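Reviews > Planning and Purchasing > Simulation Software

Prindeo Home Scenes, reviewed by a buyer who wanted to know which arms to order

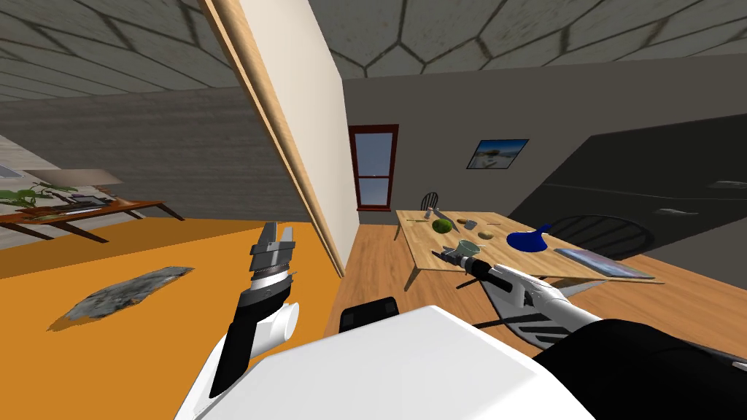
Dining room scene in Prindeo, robot's view, with the right gripper just short of the mug.

Our shop in Pladatska builds fittings for assisted-living apartments. Last year we got approval to buy one two-armed robot for trials on household jobs: clearing a table, putting dishes in a rack, picking things up off the floor. The budget covered one machine, one set of grippers and very little else. I bought a one-year seat of Prindeo Home Scenes to help decide what to order, and I have used it most working days since. I'm reviewing it as a purchasing tool. People who train control software will care about other things.

What you get

The license is for one workstation. It includes the simulator, a library of furnished rooms, a library of household objects, and models of a number of robots and grippers. The seat cost us $900 for the year. Extra room packs are $51 each, and I bought two of them. The second one I could have skipped, as it was mostly bathrooms and we have no bathroom tasks planned.

You also need a decent graphics card. Ours was too old and the replacement was $351, which I had not put in the request. If you are writing a budget for this, check the card first and put it on the same line as the license. It is much easier to get one figure approved than to go back a month later for the other.

Setup

Installation took a morning. The installer asks for a license file, then downloads the rooms one by one with no progress bar. I thought it had hung and restarted it, and it began the current room over again. Let it run.

Importing our own furniture was slower. We wanted our adjustable table in the library because that is what the robot will be working at. The table came in at the wrong scale the first time, and the legs came in as one solid block, so that a base could not go between them. Support answered within a day with a settings file that fixed the block. The scale was our own mistake with inches.

What it is good for

The main use for us has been reach. You place a robot in front of a table, set the arm type and the gripper, and try to get to the objects. It sounds simple, and it can be done on paper with a catalog drawing, but the catalog drawing has no body in it. From the robot's own view you see how much of the floor directly ahead is hidden by its upper body. Anything dropped close to the base is out of view. Two of us had been planning on one head camera and no others. After an afternoon in the dining room scene we added a wrist camera for each arm to the order list.

The second use has been clearances. The rooms come with awkward things in them. In the dining room there is a tall white panel with a wood strip down its edge, leaning across the space, and with the robot parked near it the left arm ends up on one side and the table on the other. If you only ever test in an open area you will assume both arms are available for every job. We ran our mug task from several parking positions, and in a good share of them one arm did all the work. That changed how we thought about the money. We had been comparing a pair of mid-range arms with one better arm and one cheap one. We went with the matched pair in the end, because we could not say in advance which side would be the useful one.

The third use is grippers. The stock objects on the dining table are small and mixed: a mug, a cup, round green fruit, a flat tablet or book, a deep blue bowl or ladle, and some smaller pieces. The flat one near the corner was the most instructive. Round things are easy to close on in the simulator. Something flat on a tabletop has nowhere for the fingers to go unless you slide it over the edge first. Our original gripper choice had thick fingertips, and we switched to a Zeteck quote with thinner replaceable ones. It cost more. I would rather have had that argument before the order than after it.

What it is not good for

Contact is where I stopped believing it. Fruit in the simulator stays where it is put. Mugs slide as if every table had the same surface. You can change the friction values, but there is no guidance on what to set for common tabletops, and the defaults are the same for everything in the library. I would not use a grasp success rate from this program in a purchase request. I did it once, in an early draft, and our finance manager asked what the percentage was based on. I took it out.

Cables are also weak. The models have them on the arms, and they look right, but they do not catch on anything. When you are planning a real installation, the route from the arm to the cabinet can eat a full day, and Prindeo will not help you with it. Get a drawing from the arm supplier and measure the room.

There is no price information anywhere. I had hoped for a parts list export, so that swapping a gripper would update a total. What you get is a text file of model names. I keep a spreadsheet beside it and type the quotes in by hand. For one robot this is fine. For a lab ordering several it would be a nuisance.

Some of the rooms are also odd to look at. Hexagonal ceiling tiles, a bright orange floor next to a plank floor, walls in different grays. I understand this kind of variety is useful for people training vision systems. For our purpose it was a distraction when I showed it to management, and I ended up spending an hour finding a plainer room for the slides. A "neutral finish" switch would be welcome.

Support and updates

Support is by email. Beat Tanner handled most of our tickets and knew the product well. Replies were quick until July, when they slowed down to several days, then picked up again. There have been two updates during our license. One of them moved the camera settings to a different menu and reset our saved views. Export your views before updating.

Alternatives

We also looked at Szűcs, a consulting firm that will do the whole study for you and hand over a report. They quoted per layout, with a minimum job of $1000, and any change to the layout after the first review is extra. For a company with one fixed room I would seriously consider it. We changed our minds about the table position too many times for that to work out.

Renting a demo robot was the other option. The supplier wanted a deposit and a trained operator on site, and the earliest slot was after our order deadline. I still think a day with a real arm is worth having if you can get it. It would have answered the contact questions that Prindeo cannot.

Cost for our project

License, two room packs and the graphics card came to $1,353. The grippers we nearly bought would have been a worse mistake than that, counting the return fee and the delay. I also spent a fair amount of my own time on it, mostly in the first month, and that should be in your plan if someone is paying for your hours.

Rating

Four out of five as a planning tool for reach, camera placement and clearances. Two out of five for anything involving grasping. I will renew for one more year, since we have a second apartment layout to check before the robot is moved there, and then probably let it lapse. If Prindeo adds a seat by the month I would take that instead.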